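About Us | Our Story

Hi, and welcome to Zostine! I'm the person who answers the email, packs most of the boxes and writes the little notes that go in them, so I figured I should be the one to write this page too.

Zostine is a small cooking school and pantry shop in Josau. We teach people to make preserves — jam, pickles, chutney, fruit butter, the occasional very stubborn marmalade — and we sell what we make between classes. I started it 8 years ago in my own kitchen, with two borrowed stockpots and a stove that only had one burner I really trusted. My first class was held standing up because I didn't own enough chairs.

I didn't grow up canning. My grandmother did, but she kept her recipes in her head and thought measuring cups were a waste of a drawer. When I asked her how long to cook plum jam she told me "until it sounds right." I ruined a lot of plums trying to hear what she heard. I can hear it now (the bubbles get slower and thicker, sort of a plop instead of a fizz), and I still play that game with every beginner class. Everybody laughs and then everybody leans in over the pot.

For the first couple of years I sold jars at the Saturday-style market down by the river in Tarar, which meant getting up at an hour I'd like to forget. That's where the classes came from. People kept buying a jar of the green tomato relish and asking how it was made, and I kept writing the recipe on the back of paper bags. After a while I started a sign-up sheet. The next thing I knew I was looking at leases.

We moved into the building on the Josau side of the bridge one July, in the middle of apricot season, and I would not recommend that to anyone. We had crates in the hallway, crates in the bathroom, crates in my car. I ate so many apricots that month that I couldn't look at one until the next summer. But we opened! And the people who came that first week still come back, a few of them with their kids now.

What we teach changes with the fruit. Spring is rhubarb and strawberries, then cherries if the birds leave us any, then stone fruit all the way to the end of summer. Fall is apples, pears, quince, and a big messy sauerkraut day that fills up faster than anything else on the calendar. In winter we do citrus and mustard, plus a bread class, because people kept asking what to put all this jam on. Most classes run 2 hours. Beginners are always welcome and you don't need to bring a thing except a container for leftovers, and maybe an old shirt if it's beet day.

I get asked a lot where our fruit comes from. Most of it is grown in the orchards up at Skestinau, where the pears are small and ugly and taste better than any pear I've ever bought in a store. We buy the bruised and lopsided ones, too. A jar doesn't care what shape a pear was. We put up 300 jars of the Skestinau pear butter each fall and when it's gone, it's gone until next year. I know that's annoying. I've tried making more and my back gave me a firm no.

A few other things people write in about: yes, we use regular sugar, and yes, there are a few low-sugar jams on the shelf, but they need to live in the fridge once they're open. No, I can't ship the fermented pickles — I tried it once and the post office was very kind about it. Yes, you can book the kitchen for a birthday. No, I won't share the green tomato relish recipe here (come to the class!).

We're still small and I'd like to stay that way. I like knowing who takes their marmalade bitter and who is secretly buying the pepper jelly to eat with a spoon. If you're nearby, stop in and taste something, there's nearly always a jar open on the counter. If you're far away, send me a note through the contact page and tell me what your family used to put up. I read every one, and I've stolen more than one good idea that way.

Page updated 22 September 2025

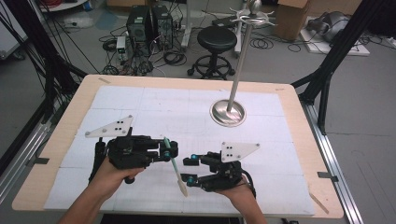
Hands at the table, with a light-green stick held over the white board.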